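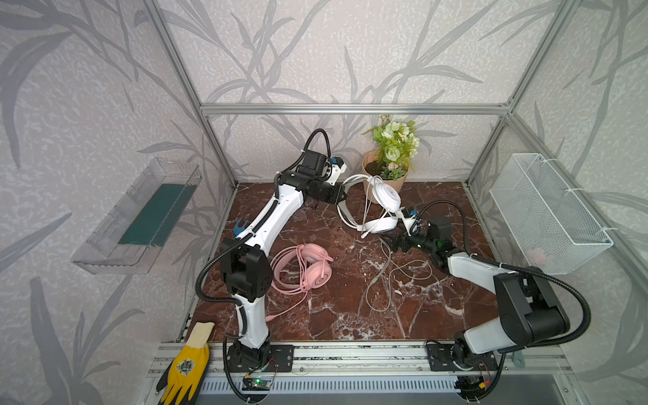
Kumarasinghe wrote in to say that a poem put through a line-break drill comes out dead, and that you either hear where a line ends or you don't. I've had 16 years of hearing that at open mics, mostly from people whose lines end wherever the notebook did. I half agree. Drills won't give you an ear. They might stop you handing in prose with a ragged edge.

How to test your line breaks
Posted Jan 13, 2021

You need one finished draft, no longer than 19 lines, and a pen. Don't pick your favourite. You'll defend it.

1. Type the poem out as a plain paragraph. Keep the punctuation, lose every break. If it reads just as well, be suspicious of the poem, and of me if I tell you otherwise later on.

2. Leave it for 2 days. The Stirnix workbook says a week, but the Stirnix workbook also says to light a candle.

3. Read the paragraph aloud at normal speed. Skip the poetry voice, the one that goes up at the end of everything. Mark a stroke wherever you breathe.

4. Read it again and mark a cross wherever you'd like the listener to wait. Some crosses will land on strokes. Look hard at the ones that don't.

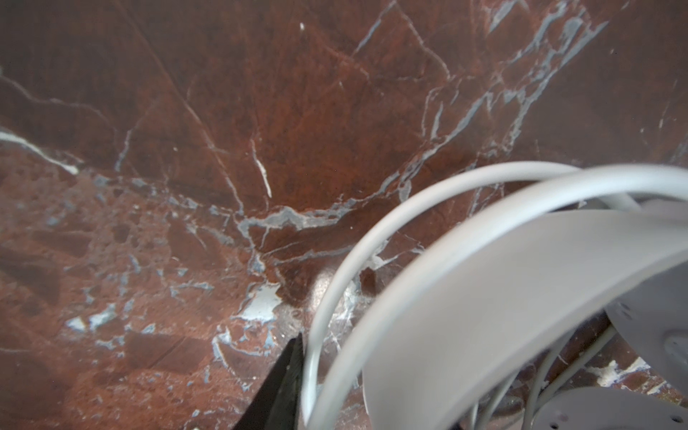
Red marble, veined in grey and white.

5. Break the lines at the crosses only. Then go down the right-hand side and read just the last words. A column of "the", "of" and "and" can work if the poem is out of breath. Usually it's a poet who saw it done in Prenum magazine and liked the look.

6. Compare with your first version. Where the two agree, leave the break alone. Where they don't, say both aloud and keep the one you can perform without explaining it.

What about repetition? The Tostau method has you repeat your strongest line three times. Try it once, out loud, before you believe it. Most lines get weaker by the second go, and a room full of polite clicking fingers won't tell you so.

If the draft has swollen past 400 words by now, you've been adding instead of breaking. Go back to step 1.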